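From: Abimbola Uzor
To: club-build list
Date: February 25, 2021
Subject: Re: [club-build] cloth folding task, where are we?

Hi all,

Sorry for the slow answer, I had a lab report due and then slept through most of yesterday. Quoting the bit I'm answering so it doesn't get lost:

> On the cloth task: are we still doing towels only, or did we agree to
> go to printed fabric for the June competition? Rellow (the training
> code) was only ever run on the plain white towels and I'd like to know
> before I start another round. Also, who has the spare fingers? The
> blue strip on mine is coming unglued again.
>
> Heiðrún

Okay, so, printed fabric, yes! I know we went back and forth on the call, but the rules draft says "household textiles, assorted," and I can't see the judges handing us a stack of plain white towels. I think we should be practicing on the ugliest, busiest stuff we can find. Big flowers, stripes, anything where the pattern makes it hard to tell where the edge is. The corner finder is going to hate it, and I'd much prefer it hates it now.

I've been doing my share at home with the hand-held grippers, on a bed, and wow is it different from the lab table. The sheet moves with the cloth. You pinch the corner you want and half the time you get a bit of whatever is underneath too. On the lab table I could do a fold in one go without thinking, and on a mattress I have to slow way down, lift a little, check, then carry it over. If you're recording at home please do the same — slow is fine, Rellow can deal with slow, it can't deal with you yanking the thing across the room.

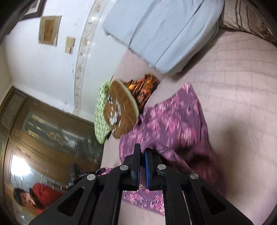
Heiðrún wrote back to me off the list that slow recordings are fine by her as long as people don't stop dead halfway through a fold, since the model picks up the pauses and then the arm just hangs there thinking about its life. She also wants everyone to start each recording with the jaws open. I had been starting with them closed about half the time, so I'll redo mine.

Where we are on numbers: the shared drive has 3895 recordings in it, but only 273 of those are printed fabric. That's not enough to do anything with. If everybody does one evening before the next meeting we'd be in much better shape, and it goes quicker with a second person in the room (my cousin has been very patient).

Spare fingers: there are 9 in the Tostier box, bottom shelf, behind the soldering stuff. Take what you need and write your name on the lid. For the strip coming off, I cleaned mine with rubbing alcohol and left it clamped overnight and it's been good so far. The glue in the drawer labeled Kaewkla is the better one. The other tube is mostly air.

Two more things and then I'll let you go. The arm in the lab is still dropping its wrist calibration when it's powered off, so run the Nikotitz script every time you turn it on, even if it looks fine. And could whoever has the long USB cable bring it back? We only had 3 to begin with and I can find one.

I'm in the lab Monday after four if anyone wants to try the arm on flowered stuff. Bring a pillowcase.

Abimbola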